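Posted in: Club Business > Minutes

Telberg Bushwalking Club
Monthly meeting, Wednesday, March 20, 2024
Supper room behind the library

Chair: Obadia Mollel
Minutes: Yanling Fu (sorry in advance, typed most of this on the phone)
Present: as per sign-on sheet. Apologies: Muchen Zeng for the first half, got in during the hut item.

Started late. Projector wouldn't talk to the laptop, gave up, Obadia read from paper.

Last month's minutes
Taken as read. One correction, the wet feet complaint in the February minutes was about the lower crossing at Zepeda Creek not the upper one. Upper one is fine, has stepping stones. Corrected, moved Wanting, seconded Qianru, passed.

Things left over from last time
- Letter to council re car park at the Faltano end. Sent. Reply says it has been "forwarded to the relevant area". Obadia to ring them.
- First aid kits. Done, all restocked, snake bandages replaced with the ones with the printed rectangles. Old bandages are in the cupboard for practice only, marked with red tape, please don't put them back in a kit.
- PLB registration. Still in the name of a past president who has moved to Tassie. Wanting has the form. Needs the serial no off the back of the unit, which Muchen has at home.
- Thermos left at the January bbq. Still here. Green lid.

Money
Balance a bit over where we thought, mostly subs coming in early. 2,000 in the hut account, not to be touched for anything else as per the rule. 1,000 promised to track work and not spent yet. Insurance due in April, Qianru has the invoice, same as last year plus a bit. Question from the floor on whether we are still paying for the old website. Yes we are. Qianru to cancel. Asked last year as well, so she will do it tonight before she goes to bed.

Cash from raffle, still in the tin. Someone with a bank near them please.

Faltano Hut
Long one. Working party went up and had a look after the February storms. Report from Qianru:
- Roof ok. One sheet lifting on the south west corner, screwed down for now with what was in the box, wants proper roofing screws and washers.
- Tank ok but the mesh on the inlet has gone and there was a frog in the first bucket. Boil everything. Sign to be put up saying so.
- Door swollen, shuts with a shoulder.
- Wood stove, flue loose at the second join. DO NOT LIGHT until fixed. Note to go on the booking page and on the door itself.
- Log book nearly full. Someone has been pulling pages out of the back to start fires. New one to have a hard cover and be on a chain.
- Mice.

Long talk about the flue. Obadia thinks it only needs a collar and some sealant. Qianru thinks whole top section, as the metal is thin where it goes through the roof and you can push it with a thumb. Agreed to get a price for the section and decide on that. Up to 400 can come out of the hut account without coming back to a meeting, over that it comes back. Moved Qianru, seconded Wanting, passed, Obadia abstained and would like it noted that he still thinks a collar.

Muchen arrived. Has the PLB with him! Serial no copied down on the spot. That item can close.

How to get the flue up there. Too long for a pack, someone suggested two people with it on shoulders like a canoe. Management road is locked but the ranger will sometimes open the gate if asked nicely and early. Wanting to ask. If no gate then it waits for cooler weather and more shoulders.

Zepeda Creek track
Regrowth very bad between the lower crossing and the saddle, lantana on the sunny side, wait-a-while further in. Muchen walked it the weekend before last and took twice as long as he ought. Tape missing in places. One junction now looks like the main track goes left, it dosen't, that's a wallaby pad and ends at a small cliff.

Agreed:
- Working bee in April, Saturday, date once the ranger says yes. Loppers, handsaws, gloves, long sleeves. No chainsaws, no one has a current ticket.
- New tape at the junction before then. Muchen.
- Not to put the track on the autumn program until done. Move that walk to the Plornum loop instead, same grade, better lunch spot.

Plornum loop, short discussion on whether dogs are allowed. Bottom half yes, top half national park so no. Which means no for our purposes. Put it in the walk notes in capitals.

Autumn program
Draft handed round. Gaps where there's no leader. Changes made:
- Full moon walk kept, but starting from the quarry gate. The other end has no phone reception and last year we lost half the group in the car park before even setting off.
- Beginners' navigation day kept. Bring own compass if you have one. Maps photocopied by Yanling, the library lets us do it cheap in black and white, so contours and creeks will look the same, sorry, colour them in at morning tea.
- Kayak day off. No kayaks.
- Easy walk for people coming back from injury, new, Wanting's idea. Flat, shady, toilets at both ends, coffee after. Lots of support for this. More hands up than for anything else all night.

Leaders please send walk notes to Yanling by email. NOT by text, NOT as a photo of your handwriting.

Grading of walks
Came up again. Visitor on the ridge walk said it was sold as medium and she was crawling. Muchen was leader and says it was medium until the rain. Agreed that the grade goes on the program with a line underneath saying what makes it that grade, i.e. steep, long, rocky, wet feet, heights. Discussion on whether "heights" frightens people off. Leave it in, they ought to be frightened off if they dont like heights.

Club jackets and shirts 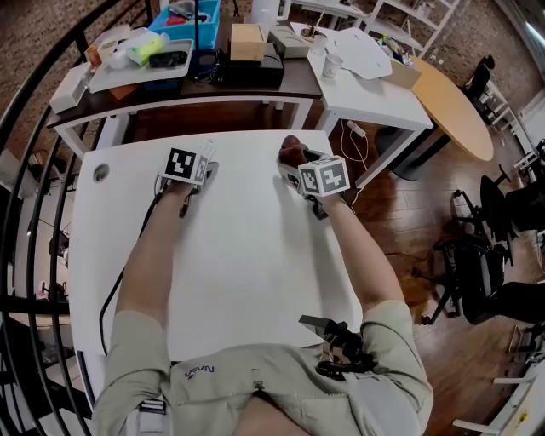
Second go at a jacket order, last one fell over when people couldn't agree on a colour. Navy is out, shows every bit of dust and you can't pick anyone on the far side of a gully. Orange voted down again. Wanting likes a light khaki green, same sort of thing as the jacket in the photo, with a small dark logo on the left side of the chest and that's all, no big print on the back where the pack rubs it off. Mostly nods. Muchen against, says green vanishes in scrub worse than navy does. Fair point, so hi-vis vests stay compulsory for leader and tail whatever jacket we get. Sleeves need to go up past the elbow without a fight, creek crossings etc. Supplier wants minimum order and a deposit. Sizes list going round at the next walk, write your own size on it, don't let your husband do it. Qianru to get a sample and we decide with it in our hands.

Shirts left from the old order (the maroon ones) to go for whatever people want to give, mostly smalls left.

Safety
Near miss on the ridge walk, written up. Walker at the back stopped to fix a boot and tail didn't see. Was alone for a few minutes, blew whistle, was found. All good. Reminder: if you stop, say so. If you are tail you are LAST, not second last having a chat.

Heat policy. Currently leader's call. Suggested we cancel above a set forecast. Couldn't agree on which forecast, as Telberg and the range are never the same. Held over. Obadia to write something short and send it round so we have words to argue with.

Membership
New form is up. Emergency contact cannot be the person you walk with. Several are. Yanling to email those people.
Visitors still get 2 walks before they have to join. Some are well past that and everyone knows who they are and likes them. Qianru to have a quiet word with forms in hand.

Library have asked if we would do a talk for seniors week. Muchen happy to, has slides. Asked to keep the leech section short.

General business
- Key to the gear cupboard. Two missing. Look in your cars.
- Large blue tarp, whose is it. No takers. It's the club's now.
- Supper roster is empty after this month. The slice tonight was Wanting's, lemon, recipe asked for by several, she'll put it in the newsletter.
- Could people fold the chairs on the way out please. We got an email.
- Carpool money, suggested amount to go up a bit with petrol. Agreed, passengers to pay driver direct and before the walk, as people forget when they're tired.
- Old paper maps, box of them from the estate of a long time member. Lovely things. Some have his pencil notes on. Obadia and Yanling to go through, the ones with notes to be scanned before anyone borrows them.

Actions
Obadia: ring council, heat policy draft, maps
Qianru: cancel old website, insurance, flue price, jacket sample, quiet words
Wanting: ranger re gate and working bee date, PLB form, recipe
Muchen: tape at Zepeda junction, talk for library
Yanling: emergency contact emails, map photocopies, hut notice on booking page, program version 2

Next meeting in April, same room, same time. Closed when the lights went off on the timer, Obadia declared it closed in the dark.

Corrections to Yanling please.

4 comments · 2 shares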